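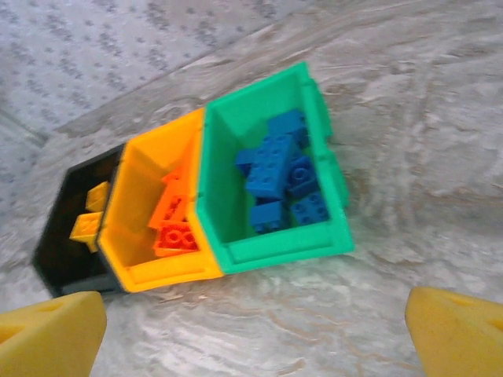 Sorting bins on the bench

Smart meter store and comms cabinet check, Namness depot
Completed by Amarachi Chukwu, January

1. Cabinet doors lock and earth straps fitted
OK. New straps on all four doors, and what a lovely neat job the Ogunleye crew made of them!

2. Warning labels readable from the walkway
OK, except cabinet 3, where the sun has faded the voltage label. Replacement ordered.

3. Cable entries sealed
Action. One gland loose on the Viveo data collector. Tighten before the next rain, please.

4. Backup battery test
Pass. Held the collector up for the full test, well past the 400 minutes we ask for. Really pleased with this one.

5. Returned meters isolated and tagged
OK. 991 on the racks, every one tagged (I did walk the whole lot, and enjoyed it more than I expected).

6. Meter read rate after the Danero firmware update
3,752 meters on this collector. Roughly 500 were dropping off overnight before the update, and last night's list fitted on one page. Brilliant work from the network team!

7. Fire extinguisher in date, exit clear
Extinguisher fine. Pallet by the rear exit moved while I was there.

8. Insulated gloves and tools
Gloves good. One screwdriver with nicked insulation taken out of use.

Open items: 2, 3. Recheck at 8.30 am once the gland is done.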